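The Aunt Who Sold the Bridge

My aunt Correia sold the same bridge twice, and I was there for the second one, eating a pear.

I should say she wasn't my real aunt. She was the lady who rented us the upstairs in Hodstead the year my mother was working nights, and everybody under 19 called her aunt whether she liked it or not (she liked it). She had one good coat, a terrible temper, and a toy bridge her late husband had built across the dining room table. It had towers and everything! She told people it was a scale model of the old crossing at Durnia, and I guess it was, if you squinted and had never been to Durnia.

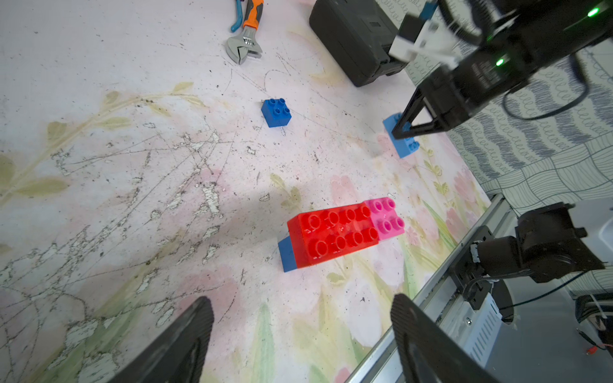
Luana Trindade
Fiction contributor

So anyway, the first buyer was a man with a mustache who paid her 500 up front and said he'd be back in August with a van. August came and went. No van, no mustache. My aunt waited until the first cold night and then she put the ad back in the paper, same words, only now the price was 745.

"You can't sell it again," I told her. "It's his."

"He left it," she said. "A man who leaves a bridge on my table all summer doesn't want a bridge."

I was 11 and I thought that was the smartest thing I'd ever heard. My mother did not think so. My mother said the word "police" a lot that week, mostly to the stove.

The second buyer was a schoolteacher named Gonon, very tall, with his pants tucked into his socks from biking over. He walked around the table for so long that my pear was down to the stem. Then he got down on his knees and looked along the roadway with one eye shut, and he asked my aunt which side the river was supposed to come from.
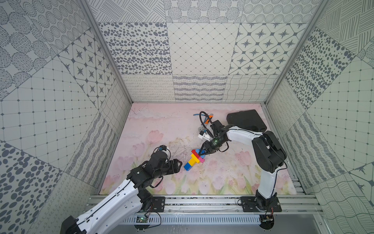 By Luana Trindade

Well, she had no idea. Twenty years she'd dusted that thing and it had never crossed her mind that there was a river! I watched her look at the kitchen, and then at the window, and then she pointed at the window, very firmly, like she was sending a dog outside.

"My father drowned in it," Mr. Gonon said. "It comes from the other side."

I wanted to be upstairs so badly. My aunt sat down in her good coat, which she'd put on for the sale, and she didn't say one word about the money. She asked him what his father's name was. Then she asked if he'd eaten, and he hadn't, so she heated up the soup and the two of them had it standing at the counter, there being a bridge on the table.

He never bought it. He did come back, though, most Sundays until we moved, and he brought her a strip of blue cloth to run underneath, which she laid down herself, window to kitchen, and then picked up and laid down again the right way around.

The mustache man turned up in the spring with his van. She gave him back his 500 and shut the door on his foot.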